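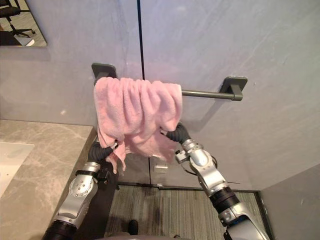
Silviu Lungu

Care of Linen and Supplies, Unit 4: The towel, the packet and the floor
Notes for the evening group

In the last unit we spoke about beds. Now we go to the smaller work, which takes more time than students expect. Please bring these notes to the practice and write your own remarks in the margin.

4.1 Towels on a bar

A terry towel is thick, and the loops catch on each other. When it is only thrown over the bar, it stays bunched at the top and the lower edge becomes uneven. Pull first at the top, along the bar, and only afterwards at the bottom corners. If you begin at the bottom, one side comes down and the towel may slide off.

Choose where the towel will sit. With one towel we use one half of the bar and keep the other half free for a guest. At the Trarlow residence, where I worked before teaching, there were 162 bars to check every morning, and all were done in this way. The colour of the towel is not important. The fold is.

Smooth with the flat of the hand. Do not pinch the loops, they pull out.

4.2 Packets and refills

Many supplies come in soft plastic, which is shiny and slides easily. Carry such a packet with a hand under it, and do not squeeze it in the middle. Some labels will be in a language you do not read, for example Korean. In this case do not guess from the colour. Ask, or look in the Horko binder, where the common labels are translated (pages 75 to 100). 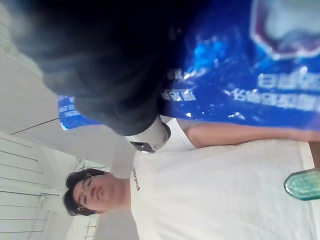 4.3 The floor

We finish with the floor, so that everything which fell during the other work is collected at the end. On carpet with stripes, small things are hard to see. Bend down and look along the stripes, then across them. Threads from towels are best picked up by hand before vacuuming.
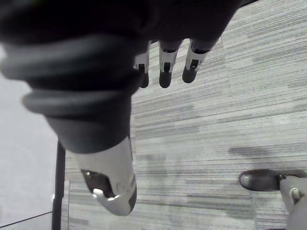 After this, go back once to the door and look at the room from there, as the guest will. Correct the towel if it has moved. Then sign the room sheet with the hour.

For the next unit please read the Preda booklet, the chapter on storage shelves. Spare copies are at the front desk, ask for number 971.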